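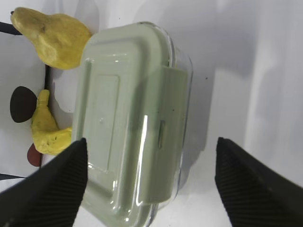

A food storage container with a green locking lid.

Zurnport to let diners bring their own containers

10 January 2019

Restaurants, delis and market stalls in Zurnport may now fill containers that customers bring from home, under a change to the city's food rules approved this week. The new rule takes effect in July.

Until now, city inspectors have told food businesses not to take customer containers behind the counter. The old rule dated from a time when few people asked. Cafes were allowed to refill coffee cups, but hot meals, salads and leftovers had to go into packaging supplied by the business.

Under the new wording, a business may accept a container if it looks clean, has a lid that closes and is large enough for the order. Staff can turn down any container that is cracked or dirty. The customer's container must be set on a tray or a sheet of paper and kept away from the surfaces where food is prepared. Serving spoons may not touch it.

Taking part is up to each business. Those that do must post a notice near the register and keep a one-page set of written steps for staff. The city says it will mail a sample copy to all 1032 licensed food businesses before the rule takes effect.

The change follows a trial in the Mistero district last year, in which 56 businesses agreed to accept containers for 60 days. The city recorded roughly 3000 orders filled that way. Most were lunches, and salad bars and noodle counters saw the heaviest use. Inspectors made extra visits during the trial and reported no illness linked to it.

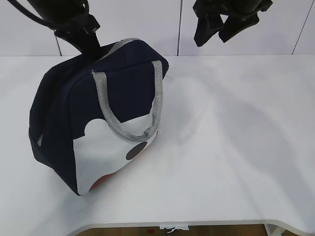
Some owners had worried about slower lines at noon. Businesses in the trial said the wait was longer in the first week, mainly while staff got used to weighing an empty container before filling it. Several later moved a second scale to the front counter. One deli on Cui Street set up a separate pickup window for customers with their own containers and plans to keep it.

Prices were another point of debate. The city considered requiring a discount for customers who skip the packaging but dropped the idea after restaurants objected. Businesses may still offer one. During the trial the usual amount was 25 cents, and a few places gave a free drink after ten visits.

The rule does not cover raw meat or fish. Grocery stores asked for those counters to be included, and the city's health office said it wants to look at the question separately. School cafeterias and hospital kitchens are also left out.

Delivery orders will stay as they are. Valo, a local delivery service that carries meals for many of the restaurants in Mistero, told the city that it has no way to collect containers from customers ahead of time. It has asked to be part of any later talks on returnable packaging – a plan the city has discussed but not funded.

Food businesses with questions about the rule can contact the health office at City Hall. Two information sessions for owners and managers will be held in the spring, one downtown and one at the Mistero branch library. Dates will be posted on the city's website.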